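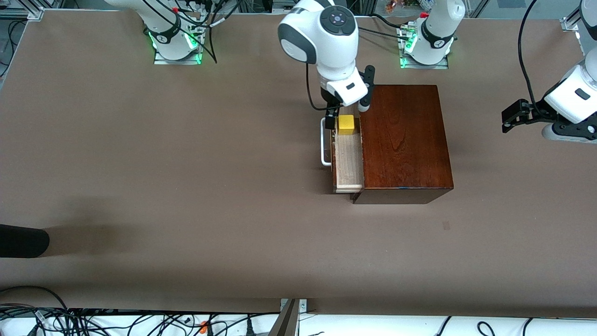
Keep the bad takes

Most groups that gather examples for a learning system throw away the ones that went wrong. I think this is a mistake, and an expensive one.

Take a drawer task: a small cube, a wooden box with a drawer, two arms. An operator guides the arms through it and the run is saved. At Plelska we asked for 100 good runs and made 134 to get them. The other 34 were marked as failures and, until December, deleted at the end of the shift.

A deleted run still cost an operator's time. It also holds things the good ones lack. The fingers close on the edge of the drawer, the operator backs off, tries again from a bit higher up and gets the cube. We called that a failure when it took more than 25 seconds. A system trained only on the smooth runs never sees a second try, and then we complain that it freezes when its first one misses.

The usual answer is that poor examples teach poor habits. Some do. A run where the operator gave up should be kept apart and labelled as such. But sorting takes 5 minutes a batch with a tool like Zovidex, and once a run is gone no later change of mind will bring it back.

I would also stop paying by the accepted run. It pushes people to start every take from the easiest position, with the drawer already open as far as it goes. Pay by the hour and ask for variety.

134 shares | 3 comments

torncombe_lab
We kept ours and never labelled them. Do the labels first.

Donnelly
Disk space is not free, you know.

gripper_gran
Agree on hourly pay. Should have been the headline.

Contact us | Copyright Plelska | Back to top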